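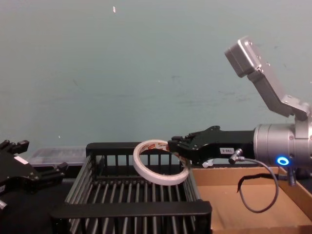
A roll of white double-sided tape.

## Mounting Notices and Light Signs with Double-Sided Tape

This procedure applies to all shared areas of the Diltarham Community Building. It covers paper notices, card signs and door plates weighing no more than 500 grams. Heavier items must be fixed with screws, and a request for that work should be sent to Rosaire Fraser in Building Services.

### Before you begin

Confirm that the notice has been approved and carries a posting number. Painted walls must have cured for at least one month. Tape may not be used on wallpaper, on bare brick or on the wood panels in the Stelau Room.

### Procedure

1. Wipe the wall with a damp cloth, then dry it fully. Grease near kitchens and light switches should be removed with rubbing alcohol.
2. Mark the top corners of the sign lightly in pencil, using a level. The top edge of a door plate should be 1000 mm above the door handle only where the door is full height - otherwise, place it on the wall beside the frame.
3. Cut the tape into strips. Place one along each short side of the sign and one across the middle. Vertical strips hold better than a border on all four sides.
4. Press each strip down firmly before you peel the backing.
5. Line up the top edge with the pencil marks and lower the sign against the wall. Press for 30 seconds over each strip.
6. Erase the marks.

### Removal

Warm the sign with a hair dryer on a low setting and draw a length of dental floss behind it with a sawing motion. Roll off any remaining glue with a thumb. Scrapers damage the paint and are not permitted.

Report chipped paint to extension 166 and give the room name. Replacement tape is kept in the supply closet and is signed out through Ginette Fortin - please return partly used rolls to the same shelf.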